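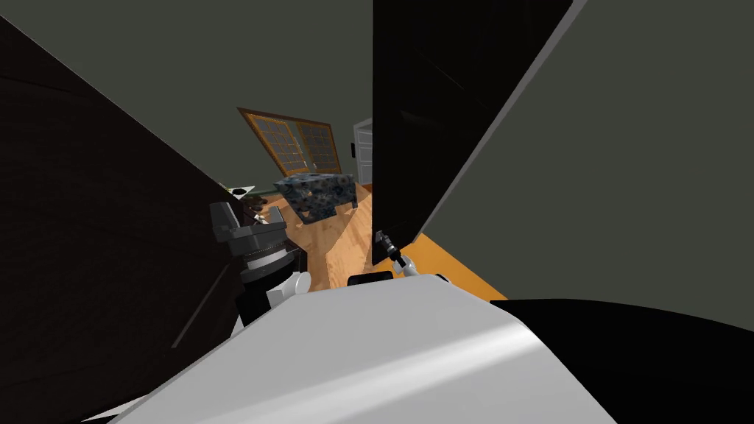
Olta Shared Workshop, Home Robot Group

Our robot has two arms, a white body and, for the moment, a great respect for cabinet doors. We build it in the evenings in a rented room behind a bicycle shop on Joubert Street. But the part of the project that takes most of our time is happening in a house that does not exist.

The house is a computer model. Inside it the robot can hit the furniture as often as it wants, and the next morning everything is again in its place. We started to use it in April, after the real left arm pulled a shelf from the wall of the workshop and bent its own wrist. The repair cost us 984 dollars, a big sum for a group which pays for its parts from membership fees.

In the view from the robot's own side, the room looks like the deck of a ship. The wooden floor climbs, the window leans, and a dark blue ottoman stands in the distance as if it would soon slide toward us. Near to the body there is much less space. A dark brown panel comes down on the left, a glossy black one on the right, and the two grippers must find their way between them. The left wrist sits directly against the edge of the brown panel. For a person this would be a small thing, you turn your shoulder and continue. For our software it is a difficult evening.

The problem is easy to explain and slow to solve. The program that plans the movement, which we call Vuvico, was written for a robot standing in front of a table. It knows well where the fingers are. It knows much less about the elbows, and it was never asked to think about a door that can swing. So we now give it 14 short tasks every night, all of them close to doors and large furniture, and in the morning one of us reads the log with coffee.

The first results were poor. Of the 14 tasks, the robot finished five. In most of the others it stopped too early, because we had made it very careful, and it waited in front of a gap through which it could pass without trouble. We made the safety distance smaller, and then it touched everything. The value we use today is two centimeters, and we are still not fully happy with it.

Some members ask why we do not buy a ready arm controller and save ourselves the winter. It is a fair question. The answer is that most of us joined to learn how such a thing works from inside, and a closed box would not teach us much.

The real robot has a new wrist now, made on the workshop lathe from a drawing we share with our friends at the Nokongate makerspace. It will stay on its stand until the simulated one can pass a door in both directions. The next job is the right arm, whose elbow limits are still missing from the model.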